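Custom fields come up blank on the order form after the update, no error anywhere

Asked by Nhi Vi
Tags: forms, scripts, upgrade, Grosiment

Hi all. I'm the accidental admin for our Grosiment setup (I do purchasing, I just happened to be the one who wasn't scared of the settings menu) and I'm stuck on something that started with the July release.

We have an order form with a bunch of fields we added ourselves. Three of them fill in automatically from the vendor record when you pick a vendor: payment terms, the default warehouse and the discount code. Somebody before my time wrote a little script for it. It worked fine for years. Now I open an existing order and those three are blank for everyone, on every order. If I pick the vendor again from the dropdown they fill in, I save, I close, I reopen, and they're blank again!

Things I already tried:
Cleared the browser cache, tried a different browser, tried my coworker's laptop.
Turned the script off and on again under Form Settings.
Removed one of the fields from the form and put it back. No change, except now it's in the wrong section and I can't remember where it used to be.

The weird part is that if I export the orders to a spreadsheet the values ARE in there. All 1,049 rows have payment terms. So the data isn't gone, which let me breathe a little, but people here are typing over blank fields because they think they have to, and now I've got some orders with the wrong warehouse on them.

Is this a permissions thing? Do I need to roll back? Can I even roll back?

Comments
Chih-ming Wu: Which script event is it attached to, load or change? And are you on hosted or your own server?
Nhi Vi: Hosted. It says "onLoad" and under that "onVendorChange", both pointing at the same function. I don't really know what that means but I can copy things if you tell me where they are.

Answer 1, by Hòa Bùi

Same thing happened to us. Go to Admin, then Display, and switch on "Use classic forms." Log out and back in. Fixed.

Comments
Nhi Vi: Oh wow, that did bring them back. Thank you!! Is there any downside?
Chih-ming Wu: Yes, it's a temporary switch. See my answer.

Answer 2, by Chih-ming Wu (accepted)

Okay, first off, don't roll back, and please get your people to stop saving orders with those fields blank. Your data is fine, as you saw in the export. What you've got is a timing problem. I went through it with two of our own forms and spent way too long blaming permissions, so I'll save you that detour.

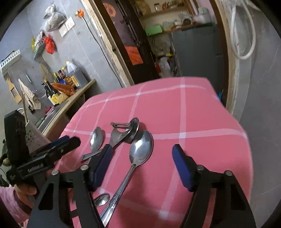
The old form page loaded everything in one go and then ran your script at the very end. The new one draws the form in sections and fires onLoad as soon as the first section is ready, so your script may be running before the vendor section has anything in it. It looks up the vendor, gets nothing, and writes nothing into your three fields. I think of it like setting out silverware: the big spoon with the fancy handle can be sitting right there on the pink tablecloth, but if I go to grab it before the drawer has been emptied onto the table, I come back with an empty hand, and I don't get a warning about it either. Your script doesn't complain because an empty answer is a perfectly legal answer as far as it's concerned.

That also explains why picking the vendor by hand works. By the time you click the dropdown the whole form has finished drawing, so the same function finds what it needs.

What I'd do, in this order:

Turn on classic forms like Hòa said, just to stop the bleeding. It buys you time.

Make a copy of the order form (Form Settings, Duplicate) and do everything on the copy. Give it to yourself only. I skipped this once and had an annoyed warehouse on the phone.

On the copy, open the Events tab and remove the function from onLoad. Leave onVendorChange alone, it's doing its job.

Add the same function under onFormReady. That's the new event that waits for every section. On my screen it was way down at the bottom of the list, so scroll.

Now open the script itself and look for a line near the top that checks whether the vendor is empty. If the next line sets your fields to an empty string, change it so it just returns and leaves them alone. This is the part that makes things look blanked out even though the saved value is still there.

Save, publish the copy, open an old order with it. You'll want classic forms switched off for your own user while you test, otherwise you're testing the old page and everything will look great.

If your script reads the page directly (look for anything with "getElementById" or "document." in it) then moving the event won't be enough and those lines need to be swapped for the form's own field functions. Post that chunk here with your company stuff taken out and I'll take a look.

For the orders people typed over, the audit tab shows old and new values. Filter on the warehouse field and set the start to the day of the update. The list view only shows 500 at a time, so check there isn't a second page.

Comments
Nhi Vi: Moving it to onFormReady did it on the copy! I found the empty string line too, there were 3 of them, one per field. No "document." anywhere thank goodness.
Chih-ming Wu: Nice. Publish it when nobody's in the middle of an order and then switch classic forms off.
Nhi Vi: Did it at lunch. Found 6 orders with the wrong warehouse in the audit tab and fixed those by hand.
Hường Huỳnh: Adding for whoever finds this by search, on a self-hosted server I had to restart the form service before onFormReady showed up in the list at all.

Answer 3, by Cúc Chu

Not sure if this is the same issue but we had blank fields and ours was the Fluneo add-on. It had its own copy of the vendor lookup and hadn't been updated. Disabling it made the fields come back, then we updated it and turned it on again. If you don't have Fluneo ignore this.

Also check the field security settings, we had one field that was blank only for the part-time staff and that one really was permissions. You can tell because it's blank in the export too when they run it.

Comments
Nhi Vi: We don't have that one but thanks, good to know about the export trick. Still trying to figure out which section the discount code was in, if anybody has a default order form they could look at?
Hường Huỳnh: It's a custom field so there's no default for it. Duplicate an older version from the form history and peek at that.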